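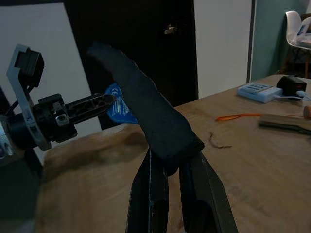

Dark, soft material with a blue label behind it.

The Cost of Renewing a Lease in Flalow

November 10, 2022
Posted by the author of the Bornine Notebook

Last updated: December

It has been my practice on this site to review one matter of local housing policy each quarter. The present entry concerns lease renewals, and in particular the charges that accompany them. I have rented in Flalow for a considerable period and have received four renewal offers from the same management firm, Spanos. I write as a tenant, and the views set out below are my own.

The rental market in Flalow is generally discussed in terms of the advertised rent for a vacant unit. That figure is useful to a person who is moving. It is of limited use to the larger number of residents who intend to remain where they are, and whose rent is set by a letter. My most recent letter proposed a monthly rent of $787, together with a renewal fee of $50. The previous letter contained no such fee. When I requested an explanation, the management office replied that the amount covered the preparation of documents. The document consisted of two pages, both of which repeated the earlier lease with new dates.

I do not consider the amount to be unreasonable in itself. My concern is that it was not disclosed when the original lease was signed. A tenant who compares two apartments at the outset should be able to compare the full cost of living in each of them over several years, and a fee introduced at renewal cannot form part of that comparison. Gusano Court, the building in which I reside, contains 41 units. Neighbors with whom I have spoken received the same fee at different times of year, in keeping with the dates on which their leases expired, and several had paid it without noticing the line.

A second matter is notice. The lease requires the tenant to give sixty days' written notice of an intention to leave. It places no matching duty on the landlord to deliver the renewal terms by a particular date. My letter arrived with nineteen days remaining before my own notice was due. A household with children in school, or one that must save for a moving truck and a new deposit, would find this a short period in which to view other properties and reach a decision.
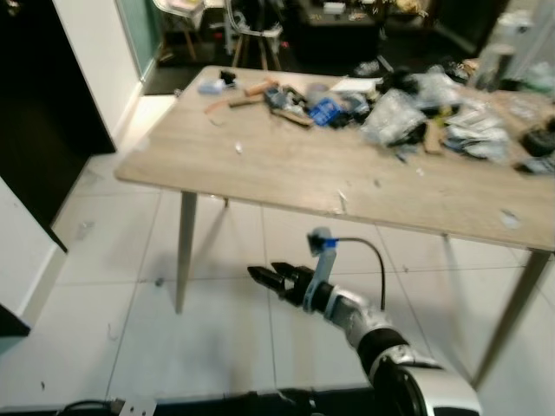

The condition of the unit at renewal deserves more attention than it commonly receives. In most leases I have read, the inspection report completed on the first day remains the only record until the tenant departs, and ordinary wear that gathers over several terms may then be disputed all at once. Flooring is a frequent source of disagreement. On large, glossy off-white tiles such as those under the wooden table shown in this entry, the thin dark grout lines ought to be recorded at move-in with the tiles themselves, so that their original color cannot later be treated as staining. I would recommend that tenants request a fresh inspection with each renewal and retain a signed copy. Spanos agreed to this in my case, although the request had to be made twice in writing.

There remains the question of what a tenant may properly negotiate. In my experience the rent itself is seldom open to discussion, but the length of the term often is. I was offered twelve months and asked for eighteen at the same rate, which was granted. I also asked that the renewal fee be waived, and this was declined. Before replying to the letter I had estimated the cost of moving to a comparable apartment, including the deposit, first month's rent, truck, and utility connections, at $3610. Having that total in hand made the decision a simple one, and I signed.

Readers who rent in Flalow and have received a renewal letter are invited to write to me with the notice period stated in it. I am particularly interested in hearing from tenants of smaller buildings, whose leases I have not had the opportunity to read. The next entry will address the return of security deposits.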